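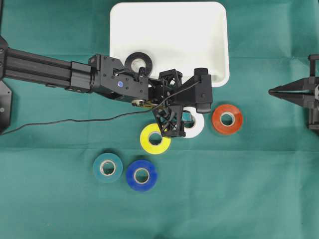
Robot arm, tray and tape rolls in a Grokix test. Photo: Lornstead

Lornstead releases Grokix 2, motion planning software for small robot arms

DRUSTTON, Jul 31, 2025. Lornstead announces today the second main version of Grokix, its planning and control software for light robot arms. The new version is made for tasks where the gripper must enter a narrow opening, for example the core of a tape roll, and where the arm has little space to move.

In the first version, the path of the arm was calculated before the motion and then followed to the end. Grokix 2 calculates the last part of the path again while the arm is moving, using the newest camera picture.
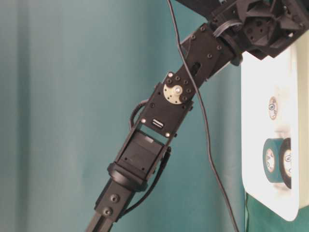

The cables of the arm are also part of the plan now. Many users of small arms have cables on the outside, and in the first version they had to set wide safety zones by hand. In Grokix 2 the user enters the length and the fixing points of each cable, and the planner avoids wrist positions which would pull on it.

"We wanted that a user can change the objects on the table and not write new code," said Tomomi Kawaguchi, product lead for Grokix. "A roll of tape looks simple, but the side view and the top view of it are very different for the software."

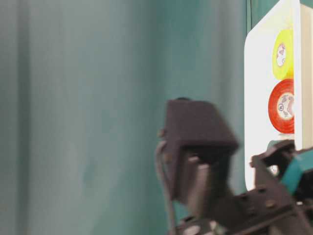
Bram Postma, who tried the early version since January, wrote to the team that the log viewer saved him more time than the planner itself, and he asked for a way to compare logs from two arms. This function is included in the release.

Lornstead tested the software with 646 recorded pick tasks. The full list of tasks, also the failed ones, is supplied with the software, together with the settings for each.
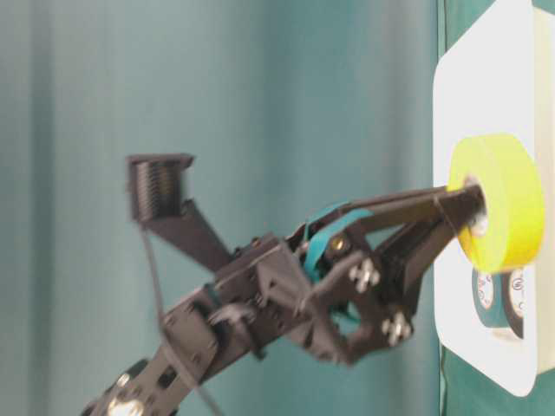

Finger contact is handled by a separate module, named Sekiguchi. It reads the motor current and slows the closing of the fingers when the value goes over a limit chosen by the user. The module can be switched off for grippers that do not report current.

Grokix 2 is available for download from today. Users of the first version can keep their calibration files. The free license covers up to 300 hours of arm operation.

Press contact: Chiyo Katayama, Lornstead, Drustton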